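Re: [cell-users] Gripper dropped grip force mid-insert, board cell at Lirkelport

Posted by Liam Sedgwick, May, 4:40 pm

On the earlier thread, Munthorpe bench wrote:

> We had the same arm go soft on us during a card pull last month. The
> fingers stayed closed according to the controller but the card slid
> down between the pads and the next move drove it into the lower
> bracket. No alarm. We changed the pads, ran it again and it was fine,
> so we closed the ticket. Has anyone on the list seen it since? If you
> have, can you say what the width reading was doing at the time, and
> whether you were on the old Lightfoot release or the new one?
>
> Also, did your protective stop come in? Ours did, but only after the
> bracket had cracked.

Yes, we have seen it. It happened to us in the second week of the card and drive trials, and I would not close the ticket on new pads alone. We did that too and it came back. Sorry for the length of this, but a few people have written to me off list asking the same things and I would sooner answer once.

Our setup, for those who haven't been to the Lirkelport shop: the fixture board is fixed upright against the ribbed aluminum wall of the cell. The processor sits in its recess near the upper middle, the card goes in the slot brackets on the left and the hard drive in its blue caddy goes in the holder on the right. The arm works from below with the black parallel gripper and the small fingertip pads. We run the card first, then the drive. A full run is 200 cycles and we were aiming to get through one without anyone opening the door.

We got to cycle 65. The arm took hold of the card at its lower end, began the upward move and stopped making progress. The controller reported the grip as good. The log shows the commanded width was reached and then held, so the program carried on. The card had slipped in the pads and was sitting crooked in the brackets. The arm released, backed off, came in for the next step and caught the bottom corner of the card with the side of a finger. That bent the card and pushed one of the brackets out of line.

To answer the question about the protective stop: it did come in, but late, same as yours. The force limit was set at the arm and the load at the fingers was too small to reach it until there was something solid behind the card. I had assumed the gripper would fault by itself before that point. It won't. With the release we were on, the gripper only checks that it has arrived at a width. It does not check that it is still holding anything, and a card edge is thin enough that the difference between "holding" and "closed on nothing" is inside the tolerance we had set. We had copied that tolerance over from the drive caddy job, where it was perfectly sensible.

So the fault has two parts, as far as I can tell.

The first is mechanical. The pads on our gripper had glazed. They looked all right from the door but with a torch you could see the shine. New pads got us a further 33 cycles before the next slip, and that one I caught on the pendant and stopped by hand. When I took the fingers off, the screw behind the left pad was not tight. I can't say whether it worked loose or was never done up properly, and the service sheet from Fadham doesn't list it as an item to check. I have asked them to add it.

The second is the software tolerance. We are on the older Lightfoot release. I have been told the newer one lets you set a separate minimum width for each part, but I haven't tried it and won't until someone here has run it on scrap cards. If Munthorpe is already on the new one, please say so, because then the tolerance may not be the whole story.

The safety side bothers me more than the bent card. After the first crash the arm was stopped with load still on it. The operator opened the door and went to free the card with his fingers between the gripper and the lower brackets. The stop was in, the door switch was open and the arm did not move. But the gripper is on its own supply in our cell and it still had power. If it had been told to open or close he would have been pinched. There was no injury. It has been written up as a near miss and I have put a note on the door.

Until it is wired properly, we are doing the following.

Gripper supply goes off at the isolator before anyone reaches in, and the person reaching in is the one who turns it off. Check the indicator on the gripper cable is out. If the card is jammed, support the card first and then back the fingers off by hand. Don't jog the arm to pull it free. I know it is slower.

Pads get looked at with a torch at the start of each shift and changed if there is any shine. Pad screws get a check at the same time. The insert move has been slowed down and I have put in a pause with the card held at its lower end, before the upward push, so there is a point where you can see whether the grip is square.
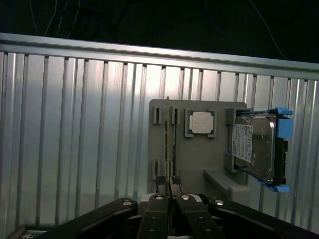 Page last changed: May, 5:15 pm (L. Sedgwick)

The pause is the place to look if you are watching a run. You want both fingertips closed on the card and the card running straight up between the brackets. If it leans to either side, stop there.

Since those changes we have had 6 short runs with no slips. That isn't enough to call it fixed and I am not calling it fixed. The full run is on hold until the gripper supply is brought into the door circuit — the electrician has the drawings and is waiting on a relay.

What I would like from Munthorpe, if you still have them: the width log from your crash, the old pads, and a yes or no on whether the pad screws were tight when you changed them. If the pads went in the bin, never mind, but the log would help a lot. Please also check how your gripper is fed before the next person puts a hand in. Ours was drawn on the cabinet plan as switched with the arm and it wasn't.

I'll post again when the relay is in.

Liam Sedgwick
Lirkelport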